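Ticket 1124 — Packing table, Reltdale unpacking room
Status: open
Category: workspace / returns
Related: 699 (missing parts from mixed parcels)
Opened: 17 October 2019

Problem
Small parts are getting lost among packing waste on the table. Loose foam has been going out with the trash, and parts still in their wrappers have gone with it. Current contents include a black shoe insole, a roll of white tape with red markings, a small white box, light gray plastic parts, a strip of dark gray foam blocks and several crumpled papers. One wrapper has a black item in its folds.

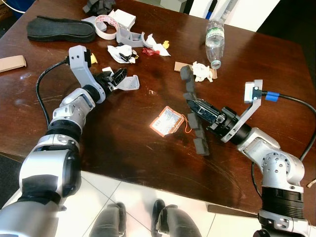 Steps taken
1. Open every crumpled wrapper before discarding it. Flat cardboard goes to the Brekberg bin, foam to the bag.
2. Water bottles off the table. Spills have ruined 2 labels this month.
3. Keep one open carton on the table for scrap cardboard. Parts do not go in it.
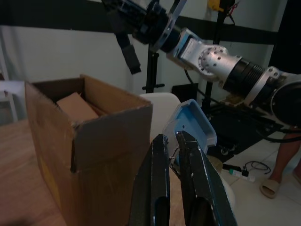
Open carton with a smaller piece of cardboard inside; light blue plastic piece next to it.

4. Cartons with a cash on delivery sticker are held until the shipping label has been checked against the Vurelgate list. Do not use them for scrap.
5. Small electronics are closed and bagged first, then logged.
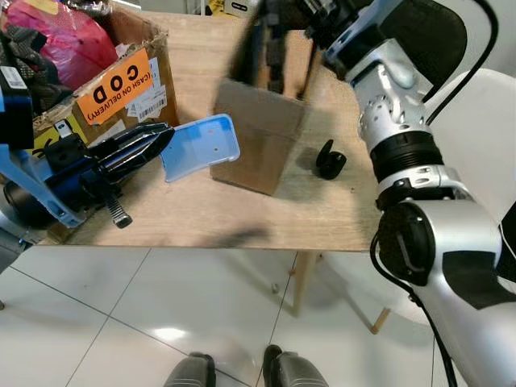 COD carton, blue tray, and earbud case with the lid open.

Remaining
Blue tray has no entry on the list — query sent to Furtado. Recheck after the next 40 parcels.

Reltdale Stores Help Desk | Contact | © 2019 | Back to top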